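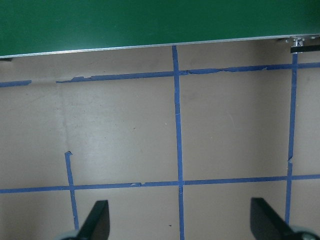
Page 16

Evaluating a Ready-Made Sorting Cell: the Flustine Kit
Course handout, unit on small automation. Prepared by Idun Berge

In this unit we look at the Flustine kit, a two-arm cell which is sold by Wallin to schools and small workshops. The base price on the offer we received is 3,396 euros for the table, conveyor and software. The arms are quoted separately. Please read the offer before the lab, and bring your own notes on it.

1. What the buyer gets

The kit is delivered in parts. The seller promises that two persons can mount it in one day, but Siebe Vanhove and his group at Jeltmont needed almost two. Most of this time went into cabling and into teaching the positions. The offer does not include training, which costs 1,224 euros extra.

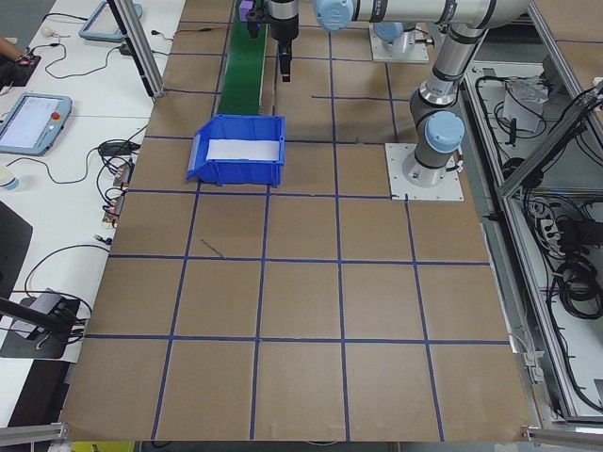
Fig. 1. Arm on its white base plate, with the bin at the end of the green belt.

2. Layout and reach

A buyer often looks first at payload and forgets the layout. For this kind of cell the distance between the arm base and the bin decides which paths are possible, and it is difficult to change later.

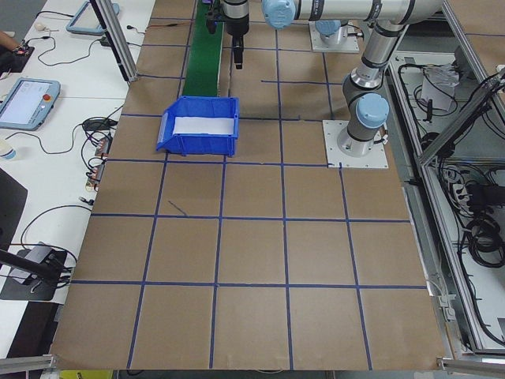
The manual asks for a marked table, so that each position can be named by row and column. This is a cheap method and I recommend it for your own projects. The dark blue tape on brown paper is easy to see from overhead, and the arm's mounting plate can be placed in relation to the squares. Tape has also a weak side: its lines break and shift, and near the top of the table some are already short. So the grid must not be used as a measuring tool. Use it for talking about positions, and take the exact values from the teach pendant.

3. Grippers and soft parts

The seller's test set is made of foam cubes. Foam forgives a bad grip, therefore a good result with cubes says little about glass or metal parts. Ask the seller for a test with your own parts.

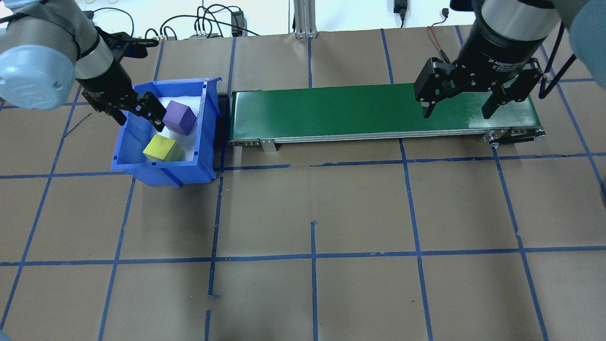 Fig. 2. Purple and yellow-green cubes in the bin, second gripper over the belt.

4. Task for the lab

Work in pairs. Write one page where you compare the Flustine kit with the Hiro kit from the previous unit. Treat setup time, layout and support in this order. The Hiro manual has 84 pages, and you need only the chapter on mounting.

Questions about the offer go to Ho-yin Wei. Send the finished page to me.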